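Two Grippers, One Folded Cloth

Last updated: July 1, 2026

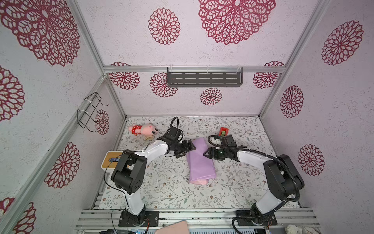
Photo: Femke Van der Linden / Trusow

Cloth is where most gripper comparisons fall apart. A block or a bottle gives the fingers something to push against. A folded cloth gives way, slides, and comes up one layer at a time when you wanted all of them.

Kinga Virág has been working on that problem at Trusow since March. Her bench has two white arms on one aluminum rail, reaching in over a printed mat, and the job she keeps coming back to is plain enough: take hold of a folded cloth from both sides, lift it, and set it down still folded.

The question was which fingers to buy. Trusow had two candidates. The Famico set is stiff, with narrow tips that close to a fine edge. The Hailu set is softer and wider and bends a little when it meets the mat. Both fit the same wrist, so Virág could swap them without moving the arms. A swap takes her eight minutes, most of it spent on four screws and a cable that likes to catch on the joint.

She ran 1583 lifts in all. Each one was scored by hand as a pass or a fail, and a cloth that came back with a corner turned over counted as a fail.

The stiff fingers did better at the start of a grasp. They got under the bottom layer more often, and they needed less force to stay there. They also did badly when the arm came in a touch low. The tips dug into the mat and pushed it forward, and the cloth went with it. After that, every position the controller had stored was slightly off.

The soft fingers forgave a bad height. They slid along the mat and kept going. Their trouble was thick folds, where they tended to take the top layers and leave the rest behind. Of the failed lifts, 558 came down to a missed bottom layer, and most of those were with the soft set.

"I expected one of them to win," Virág says. "I ended up with a list of things I'd have to fix for either one."

Height was first on the list. The arms were running on a Drivix controller, which lets the operator set a force limit for each joint. Virág lowered the limit at the wrist until the stiff tips stopped on contact. That cost some speed – a careful approach takes noticeably longer – but the mat stayed where it was.

The second item was cable routing. A hose that runs from the gripper back over the forearm pulls on the wrist when the arm reaches far across the bench. The pull is small, and it doesn't matter much for a plush toy. With cloth it can be enough to tilt the fingers.

Trusow has gone with the stiff set for folding work and kept the soft one for mixed objects. Virág plans to repeat the test with heavier fabric, using the new force limits on both. She also wants a thinner mat.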